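2020-03-23

Shrinkage, Trenholm mesh. Second wash done.

The supplier sheet says the knit holds its size after one wash. I don't buy it. Sándor Lengyel cut 3 squares from the Hurngate roll, 300 mm a side, and two of them came up short along the length after the first wash. The third stayed put, which makes me suspect the marking pen more than it makes me trust the fabric.

Naciri thinks we pulled them while pinning. Maybe – but then they should have come out long.

Old August figures are no help, no wash temperature written down. Redo with thread marks and dry flat.

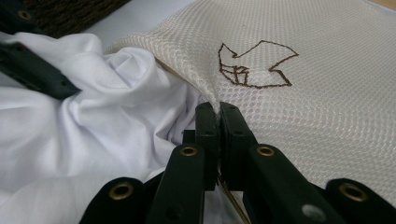

Do we wash the cloth before cutting the Flernness order?
Wash it twice, dry it flat and measure again before any pattern goes down, whatever the sheet says.

Still need a better ruler.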